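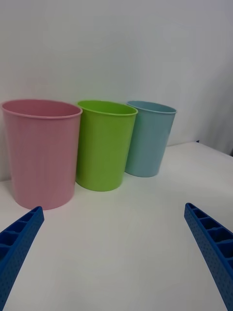 Why are so many drinking cups wider at the top than at the bottom?

The sloping wall lets one cup slide down inside another, helps the cup slip out of its mold at the factory, and gives your mouth a comfortable rim to drink from.

Home Contents Chapters Glossary Teacher Notes Next

Chapter 9
Things That Hold a Drink

Rónán Ó Briain
Everyday Shapes, Senberg Open Textbooks

1,457 views 117 shares

Every chapter so far has asked you to look hard at something flat: tiles, maps, paper folded and unfolded. Now we get to pour things! A cup or a can is a solid with a hollow in it, and the hollow is the part you pay for. Somebody had to choose how tall it would be, how wide, how thick the wall should be, and what happens at the edges. Once you start noticing those choices you will have trouble setting the table without stopping to look.

You will need very little for this chapter. Find a few plastic cups of the same design, an empty drink can, a ruler, a kitchen scale if you have one, and a tray to catch the spills (there will be spills, and they are part of the fun). Rinse the can first. Keep your fingers away from the edge of the opening.

Before you read on

Set three matching cups in a row running away from you, close enough that each one hides a little of the next. Pick different colors if you can. In the row that opens the chapter, the pink cup looks much bigger than the light blue one, with the green falling in between, and yet they share one design. Size on a page and size in the hand are two separate things, and we'll need to keep them apart whenever we measure from a drawing.

Now crouch until your eye is level with the rims. What happens to the ovals? Stand up again slowly and watch them open. The rim is a circle the whole time, but you only see it as a true circle when you look straight down into the cup. Sketch one cup from three heights and keep the sketches. You will want them in Section 9.4, when we draw circles in perspective.

9.1 The tapered cup

Take an ice cream cone, the pointed kind, and imagine slicing off the tip with a cut parallel to the top. The piece that's left, with a circle at each end and a sloping wall between, is called a frustum. It's a wonderful word and it describes a plain tapered cup very well. The slope itself is called the taper.

Suppose our cup is 80 millimeters across the top, 60 millimeters across the base, and 120 millimeters deep, all measured on the inside. How much will it hold, filled right to the brim?

Work in centimeters, so that the answer comes out in cubic centimeters, each of which equals one milliliter. The top radius is 4, the base radius is 3, and the depth is 12. The volume of a frustum is

V = (pi x h / 3) x (R x R + R x r + r x r)

where R is the larger radius, r is the smaller one, and h is the depth. Putting in our numbers,

V = (pi x 12 / 3) x (16 + 12 + 9)
V = 4 x pi x 37
V = 465 milliliters, to the nearest milliliter

Many students want to take a shortcut: average the two radii, get 3.5, and treat the cup as a straight cylinder. Try it! You get 462 milliliters. That is close enough for lemonade, and a good check on your work, but the shortcut always comes out a little low on a tapered cup. See if you can explain why before we prove it in Section 9.2.

And now for my favorite question in the chapter. Fill the same cup to half its depth. Is it half full?

The radius halfway up is 3.5, so the lower part is a smaller frustum with radii 3.5 and 3 and a depth of 6. Its volume comes to 199 milliliters. The upper part holds the other 266. Half the depth gives you well under half the drink. If you have ever shared a glass of juice with a brother or sister by drinking down to the middle, you can now work out who did better.

Try it yourself

Stand an empty cup on a kitchen scale and set the scale to zero. Fill the cup to the brim with water and write down the weight in grams. Pour the water out, mark half the depth on the wall, fill to the mark, and weigh again. One milliliter of water weighs very nearly one gram, so the scale is reading volume for you. Compare your two numbers. Then turn to a straight-sided glass and repeat the whole thing.

A note on rims. Run a fingertip around the top of a thin plastic cup and you may find that the edge has been rolled over into a small lip. Thin plastic bends easily when it's flat, but curl it and it gets much stiffer. Squeeze a cup gently at the rim, then squeeze it halfway down, and feel the difference. The roll also takes away the sharp edge, and your lip is grateful for that even if you have never thought about it.

Stacking is the other great trick. Put one cup inside a second and measure how far the rim of the inner cup sticks up above the rim of the outer one. Call that the step. A stack of n cups has a height of one cup plus (n - 1) steps. Engineers who plan shipping cartons use this sort of sum, and so can you: write the rule for your own cups, predict the height of a stack of five, and build it. A steeper wall gives you a taller step. A wall with no slope at all gives you cups that won't nest, whatever you do.

9.1 Exercises

1. A cup has an inside top radius of 5 centimeters, a base radius of 4 centimeters, and a depth of 9 centimeters. Find its volume.

2. Turn the cup from our worked problem upside down in your mind and cut a hole in the base so it can be filled from there. At half depth, how much water is in it now? Compare with 199 milliliters.

3. A cup is 12 centimeters tall and its step is 1.5 centimeters. How tall is a stack of eight?

4. Draw a cup whose rim and base have the same radius. What does the frustum formula turn into?

The can comes next, and it is a different creature. A cup stands open and has only the weight of its drink to hold. A can of soda is sealed, with gas pushing outward on every part of the inside, and its wall is thin enough to dent with a thumb once it has been opened. The main body is a cylinder, so the pressure spreads evenly around it. Turn your empty can over and you'll see that the bottom curves inward like a shallow dome - an arch, really, spun around in a circle. A flat bottom of the same thin metal would bulge, and a can with a bulging bottom rocks on the table.

Then look at the lid. It is flat across most of its face, with a raised rim around the edge where lid and body are joined, and it has a lever riveted to it. Lift the tab and its short end presses down on a piece of the lid that has been scored, so that the metal tears along the line. The long end moves a lot with a little force, and the short end moves a little with a lot of force. We met that trade in Chapter 4 with the seesaw. On an opened can with its tab still standing up, you can trace both halves of the motion: the tab raised, the mouth pushed open.
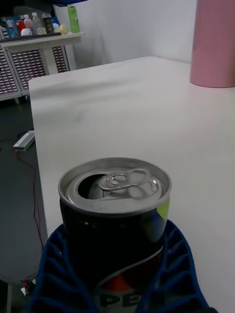 9.2 From curved wall to flat sheet

Cut down the side of a paper label, peel it away, and lay it out. A label from a straight-sided can opens into a rectangle, as wide as the distance around the can. Do the same with a paper sleeve that fits a tapered cup and you get something much more surprising: a curved band, like a slice of a giant ring. Why should a small slope bend the whole sheet?

We'll answer that with scissors first and algebra afterward. Cut a strip of plain paper, wrap it snugly around the middle of one of your cups, and watch where it gapes. Mark the gap with a pencil, trim, and wrap again. Keep every strip, even the bad ones, and number them in the order you cut them. Tape the last one into your notebook beside your rim sketches.

Previous: Chapter 8 Review Next: The Cone Unrolled
Last updated Friday, March 29, 2019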